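Visit to the Windilwood listening rooms

I spent a day in June at Windilwood, where a small group works on sound for places in which people eat. I had read two of their reports and wanted to hear the rooms for myself. The visit was set up by Emanuel Dumitrescu, who builds most of the playback systems there and used to tune church organs.

The building is a former seed store at the end of a gravel road. There are three rooms on the ground floor. The first is a dining room with 70 seats, used for lunch by people who work in the area. They pay for the meal as usual and are told by a sign at the door that the sound may change while they eat. The second room is for single listeners. The third is full of cables and I was asked not to move anything.

We started in the dining room before it opened. With no one in it the room is quite live. Emanuel clapped his hands at four spots and you could hear a short flutter between the long walls. They have left one side bare on purpose and hung felt panels on the other. A switch by the kitchen door starts the system, called Skatura, which plays slow material through small speakers under the window ledges. I had expected ceiling speakers. From the ledges the sound sits lower than the voices at the table, and I found it easier to talk over.

At lunch they played a piece called Matlala, made from recordings of water, reed instruments and a bowed metal plate. It lasts 113 minutes and has no clear beat. I had lentil soup and bread. Halfway through the soup I noticed I had stopped hearing the music, and then a chair scraped and I heard it again. The man across from me said he ate there every week and liked it better when they played nothing. Emanuel writes down comments of that sort in a notebook along with the others. 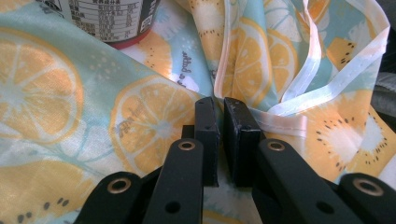

Page last changed: 9/10/22

After lunch we went to the single room. You sit at a narrow table with a cup of something in front of you and a speaker on each side. I was given cold tea three times, with a different sound each time: a low hum, a set of high bells, and silence. I thought the tea with the bells was sweeter. All three cups came from the same jug. I would like to have done it again without knowing what the test was for, as I had read about this kind of thing before and may have been looking for it.

The part I had come for was the fermentation shelf, a project they call Gristurex. Jars of sourdough starter stand on two shelves with a sheet of rubber between them. The upper shelf is driven by a transducer at 100 hertz for part of the day. The lower one is left alone. Emanuel was careful about this. Temperature is hard to keep even, the transducer gives off some heat, and the results so far go both ways. He has 600 readings and says he needs a good many more before he will put anything in writing. I put my hand on the upper shelf and could feel the tone more than hear it.

We talked for a while about whether a composer has any business with yeast. His view is that the shelf is a slow instrument and he wants to know what it does – mine is that I would first want a second shelf in a different building.

The listening rooms take visitors by arrangement. Bring a sweater for the single room, where the heating is turned off during sessions to keep the noise down. Parking is behind the building. The gravel is loose and the last stretch of road has no lights, so leave yourself some time if you are going back after dark.

I plan to return when the new floor is in. They are replacing the boards in the dining room and expect the low end to change quite a bit.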